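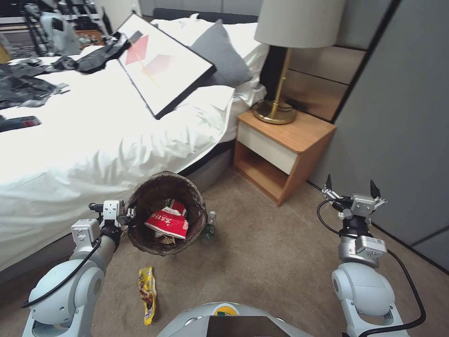
**Picture framing** is the trade of putting a border, backing and usually glazing around a work on paper, canvas or textile, to protect it and make it hangable. The person who does it is a framer. Most framed works on paper have four layers: moulding, glazing, mat (also *mount*, esp. in Australia), backing board. Style since the middle of last century runs to plain mouldings. A thin black frame with a white mat is close to the default for abstract prints, as with the red and pink geometric one leaning on a cushion on the bed, and the same combination gets used for photographs, maps and kids' drawings.

## Terms

- **Moulding** – the length of timber, metal or plastic the frame is cut from. Sold by the stick.
- **Rebate** (*rabbet* in Canada and the US) – the step cut in the back inside edge. Holds the whole sandwich.
- **Sight size** – what you can see of the work once framed. Always smaller than the work unless float mounted.
- **Mat / mount** – card with a window cut in it, usually bevelled.
- **Fillet** – thin strip inside the mat window or the rebate. Decorative mostly.
- **Glazing** – glass or acrylic.
- **Spacer** – keeps glazing off the work when there's no mat.

## History

Early frames were part of the panel, carved from the same piece of wood as the painting surface. Separate frames came later, when paintings started moving between buildings and owners. Gilding was standard for a long time, partly because it threw candlelight back at the picture. Factory-made moulding in the nineteenth century, often plaster composition over a timber base, brought the price down and ordinary households began hanging prints.

Mats came in with prints and watercolours. The early ones were wood pulp and acidic, and left a brown line around the window known as mat burn. Cotton rag board fixed this, though cheap pulp board is still sold and still burns.

## Mats and proportion

Mat width is mostly taste. Common rule is that the mat should be wider than the moulding, never the same, otherwise you get stripes. A mat of 60 mm suits most medium prints. Some framers weight the bottom, making the lower border a bit deeper so the work dosen't appear to sink. Agustina Urrutia's handbook for the Bukton evening classes says to do it always; Boyang Li, who taught the same course after her, dropped it for square works.

White mats are not all the same white. Paper with a warm tone looks dirty against a bright mat, so check in daylight.

## Glazing

Plain float glass is cheap, heavy and breaks. It has a green tint that shows on white paper. Acrylic is lighter and doesn't shatter but scratches, and holds static, so it's kept away from pastel and charcoal. UV-filtering versions of both exist. They slow fading, they don't stop it.

Oil paintings on canvas are normally not glazed.

## Hinging

Works on paper are hung from the top by 2 small hinges, Japanese tissue and wheat starch paste, and left free on the other sides so the sheet can swell and shrink. Masking tape, sticky tape and spray glue are all bad. Dry mounting (heat-set tissue) gives a flat result but generally can't be undone, so its only used on posters and replaceable photos.

## Hanging and moving

D-rings and cord or wire, a third of the way down the sides. Heavy frames need two wall hooks. Felt or rubber bumpers on the bottom corners let air move behind. Avoid outside walls in damp houses, and bathrooms.

For moving: tape a cross on the glass (never on acrylic), corner protectors, carry upright with both hands on the sides and not by the top rail. Store on edge, face to face and back to back.

## Trade in Guvomholm

The Kitance workshop in Guvomholm, set up by Shaohua Bai, kept 124 moulding profiles in stock at its peak and turned out 1,000 frames a year, mainly for hotels. It closed its gilding room first. Giang Lý bought the mitre saws and the underpinner and moved them to Bautista, where the shop still does hand-cut mats. Xiaoyan Yin's profile catalogue, drawn at full scale, is used by restorers matching old corners. Needs a section on metal frames.

## See also

- Bookbinding
- Gilding
- Passe-partout
- Stretcher bar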